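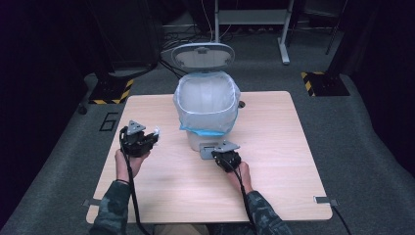

The Flalterel grippers have been out on the bench nearly every evening this month, and I can finally report that they are a joy to use! For anyone who missed the spring issue, Flalterel is our home-brew pair of handheld grippers, built from scratch at the Ornangate workshop so that a person can do a chore by hand while the jaws and sensors log every move. The small arm we're building in the back bay (still called Sketis, still missing its wrist) will learn from those logs. July has been all about household jobs, and the current favorite is the kitchen bin, the white pedal kind, with its lid up and a bag folded over the rim. I love this one. A bag is all creases and slippery edges, it never sits the same way twice, and you find out very fast what your fingertips are good for.

The fingertips are where most of the work has gone. We're on version 14 of the print, and the change from 13 was tiny - a slightly softer pad and a shallower curve at the very end - but it made picking up a single layer of film feel almost natural. Earlier tips either slid right off or grabbed three folds at once. If you want to print a set, the file is on the shared drive in the Magalhães folder (that's the name of the whole build, grippers and arm together). Print them standing up. They take longer that way, but the layers run in the right direction and the ends don't snap when you squeeze hard.

Cables are next on the list. Both grippers are still wired, one black lead each, and after a while you get used to moving in a way that keeps them out of the work. I'd like something lighter and more flexible, with a proper strain relief at the grip end. One of you mentioned a box of silicone-jacketed wire left over from the lamp project. If it's still around, please put it aside for us! We did look at going wireless, and may yet, but batteries would add weight right where your hands get tired first.

The goal is 100 clean runs of each chore before we hand anything over to Sketis. A clean run means the bag goes on, the rim gets folded down the whole way, and neither gripper drops anything. Drops get saved too, in a separate folder, and I have a hunch those will end up being the more interesting ones to look through.

We could use more hands, and different ones. So far the logs lean heavily toward two or three people who all move at the same pace, and it would be great to have some lefties and some slow, careful folks in the mix. A session takes 6 minutes once you've got the feel of the trigger, and you don't need to know a thing about robots. Evenings after seven are best. Bring long sleeves if you get cold easily, the heating at that end of the building is still off for the summer. Next up after the bin is folding dish towels, and I've already started sketching version 15.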